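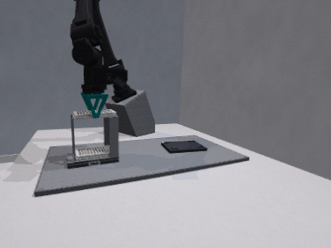
Vallstead Bench Cell, simulation package

Item no. 2136
Version 3, updated Nov 22, 2025

The Vallstead Bench Cell is a ready-to-load virtual workcell for testing pick-and-place programs before they go to hardware. It is sold by Ultidach as a download and runs on one desktop computer.

What you get

Jointed arm model in black with a pedestal mount
Two-finger gripper, teal by default (color can be changed in the settings file)
Two-tier slotted rack
Flat work mat and black rectangular pad
White table and plain gray walls

All parts load as separate objects. The rack and pad can be moved anywhere on the table, and either one can be deleted. Contact between the gripper and the rack is calculated on the slotted surface itself, so expect slower runs when the fingers are touching a tray. Users with older graphics cards should switch to the simple collision shapes in the Baláž physics menu.

The package includes 39 starter tasks. Most are short reach and place moves. Tasks that use the lower tray need a tighter approach angle and are grouped in their own folder.

Licensing

One license covers one computer. Classroom licenses are available through Mornilwood. Updates are free for the life of the version you buy.

Download size is 91 MB. Files from the May release will open, but saved gripper positions have to be set again.

Not included: controller hardware, cables, physical rack.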